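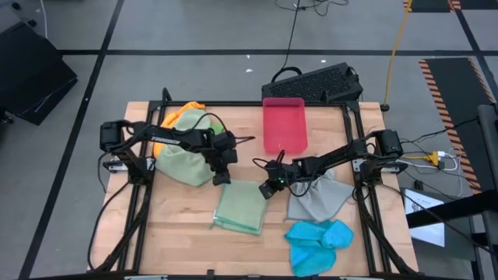

4.2 Folding order and the state of the unfolded pile

Household textile work is usually described by its end product, a stack of folded items ready for a shelf or drawer. The present section treats the stage before that, in which folded and unfolded pieces share one surface. Such mixed surfaces made up a large part of the material reviewed for this study, and their layout has a direct bearing on how the remaining work proceeds. In Figure 3, a sage green towel lies folded flat toward the front of the table, while the gray cloth to its right is spread loosely with one corner raised. The turquoise-blue cloth near the front edge and the orange cloth in the back left corner are both crumpled, and the large pale green cloth is bunched in a mound. Under the coding scheme given in Section 3, this layout is entered as one folded piece, one open piece and three gathered pieces, with the tray empty.

Figure 3. Mixed tabletop with folded, open and gathered textiles. The shallow tray stands at the back center.

The scheme separates "open" from "gathered" on the basis of visible corners. A piece is open when its outline can be followed for most of its length and its corners can be located without lifting other layers. A piece is gathered when its outline is hidden in its own folds. Earlier household studies tended to place both conditions under the single heading "unfolded," and this made it hard to compare the time spent finding corners with the time spent folding. In the Bendier set, which contains 678 sorting sessions, the two conditions were coded separately from the start. In the older Amato set they were recoded from the session notes, and a small number of entries could not be assigned to either class. Those entries were left out of the totals in Table 2.

Across both sets, the coders marked 1,865 folding events. Small towels and cloths were most often opened fully before the first fold. Larger pieces were handled in a less regular way. Many were drawn halfway out of the pile, folded once while part of the fabric was still gathered, and then opened again when the edges failed to meet. We refer to this pattern as a false start. False starts were more common when the large piece lay over or against another textile, and less common when it had been moved to a clear part of the surface beforehand. Sessions in which the large pieces were set aside until the end showed fewer false starts, but they also left less room for the small pieces.

Table space was therefore examined as a separate factor. Folded pieces take up little room but are seldom moved once they have been set down. In almost 400 events, a finished piece stayed where it had been folded while work continued beside it. This habit saves a step early in the session. Later on, it narrows the area in which a sheet or bath towel can be laid out, and the person folding must work around finished items or push them aside. Pushing tended to disturb the front edge of the piece. The coders recorded such edges as "rumpled" when the disturbance was slight and as "reopened" when the upper layer had shifted enough to need another fold.

The position of the receiving container also mattered. Containers placed at the back of the surface were filled later than containers placed at the side, and they were more likely to receive several pieces in one movement. Side placement encouraged the transfer of single pieces. Neither placement had a clear effect on the neatness of the final stack. The Cedine guidelines for shared laundry rooms recommend side placement wherever the table is shallow, and our results give limited support to that advice with respect to table space alone.

Two limits should be kept in mind when reading these results. The scheme does not record fabric weight, although heavy cloth holds a fold differently from light cloth. It also treats every gathered piece as equal, whether the fabric is lightly bunched or tightly crumpled. The Vavis scale, discussed in Section 5, divides the gathered class into finer grades and was applied to a portion of the Bendier set for comparison.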